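Flilura Hand-Held Gripper Tool, Ticona finger set

Spares and accessories / Grippers / Flilura

Price: 154 per set of 2 fingers, screws not included
Stock: ships from our Clinlow warehouse
Page revised 9th August

Read this before you order

We sell this finger set and we also take the returns, so our page is less cheerful than the maker's. The Ticona fingers are matte black, angular, and tapered toward the tip, with screw holes in the upper faces. They fit the current Flilura hand-held body and the older Grinlow body. The fault described below has only come back to us on the Grinlow.

The fault: fingers that stop short

The jaws close most of the way and then hang. The trigger feels normal, the software reports a full close, and the part you wanted to pick up is still sitting there. On a wide object you may not notice at all. On a thin one you get a miss, or worse, a half grip that lets go when you lift.

Flilura's notice says the cause is "user over-tightening." Maybe. We have had sets come back with the screws barely snug and the same hang, so we would not bet a production run on that explanation. Our own bench points to the slide inside the body, which picks up grit and binds. Flilura rates it for 600 hours between cleanings. We clean ours far more often than that and suggest you do too.

Check the open position first, over a clear patch of table with nothing between the fingers. The tips should face each other and neither should droop. Keep other people's hands well back while you do it - a jaw that hangs can also let go all at once.
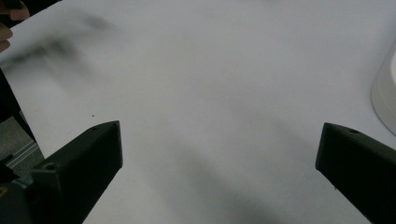
What to do if yours hangs

1. Release the trigger and cut power. Do not pull the fingers apart by hand while the tool is live.
2. Back out the finger screws and take both fingers off.
3. Run the slide by hand. If it drags with no fingers on it, new fingers will not help you. Save your money.
4. Wipe the slide, refit, and tighten evenly.
5. Cycle it 4 times with nothing in the jaws, then try a thin part.

Firmware

The November update claims to detect a short close. It catches some of them. We still look at the jaws.

Returns

Unused sets can come back in the original bag. Sets that hang on a Grinlow body are accepted used, but send the body with them or we can't test anything.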